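The Bread Box Gallery

Kitchen tasks, teleoperation bench, Wernden

Everyone who visits our lab wants to see the robot fold a shirt. We don't fold shirts. We open and close a bread box, and we have now done it so many times that Torunn Sjögren can no longer look at toast. The gallery collects some of the work from July, when four of us took turns at the controls and taught a machine a skill most toddlers pick up by accident.

For anyone new to the page: a person steers the arm by remote control, the arm does the job, and everything gets recorded. Each recording is a demonstration. Later a model chews through the demonstrations and tries the job alone, with mixed results and a great deal of confidence. Our set for this task stands at 2,666 demonstrations. Of those, 123 were thrown out, mostly Julián's.

1. The bread box, lid up
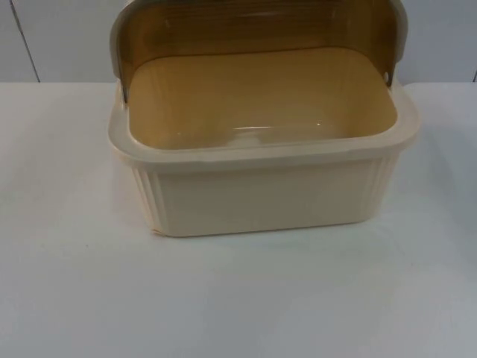 We picked a roll-top because the lid moves in an arc, and people are terrible at steering in arcs. Your own wrist does it without asking you. Put a control handle in your hand and the same motion turns into a series of short straight lines, each one slightly wrong. Ivone Godoy got around this by humming one long note while she closed the lid and not stopping until it was down. Her recordings are the smoothest in the set. We tried humming too. It's a skill.

The opposite direction has its own trouble. Lift too early and you drag the whole box toward you. Lift too late and you're pushing on plastic that has nowhere to go. House rule: go slow for the first part of the arc, then let the lid lead. Robel Gudeta wrote this on a sticky note, stuck it to the monitor, and then covered it with a second sticky note about lunch.

2. On judging a good demonstration

Letay Nigatu does the sorting. She watches every recording at double speed and marks it keep, redo, or "who was driving." The first two are official categories. She doesn't much mind a clumsy grasp, provided the operator recovers and finishes the job, and she'll often keep one of those on purpose. What she won't keep is dithering. If you hover over a thing for ten seconds deciding how you feel about it, the model learns to hover as well, and then you have a robot with doubts.

She also won't take anything recorded after a certain hour. Operators get 30 minutes at the controls and then have to hand over. Julián Urquijo argued that he was only getting warmed up. Letay showed him his last five minutes and he went to make coffee.

3. Ribbed amber glass, from the wrist
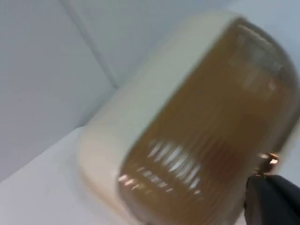
Remote control takes away your sense of touch, and you don't miss it until you need to know how hard you're squeezing. Our rig gives you a faint buzz in the handle when the fingers meet something. Buzz means contact. More buzz means more contact. There's no buzz for "that was somebody's favorite jar," so we go by eye and by the noises people make behind you.

Clear and tinted things are the hardest part of the kitchen work, for the model and for us. Highlights slide around as the arm turns, and an edge you were lining up with has a way of being a reflection. The temptation is to swap in nice dull cardboard. Torunn is against it – kitchens are full of shiny stuff, she says, and a robot that can only handle cardboard should go work in a warehouse.

Blurry stretches stay in the set as well. We used to cut them, and the model did beautifully as long as nothing moved.

4. Coming up

Next we try both arms at once, which needs either 2 operators who get along or one who can pat their head and rub their stomach. Ivone has volunteered for the second option. If you're in Wernden and would like a turn at the controls, write to Letay and she'll find you a slot. Short sleeves are best, and please take off your rings. Julián handles complaints, and he'll get to them after his coffee.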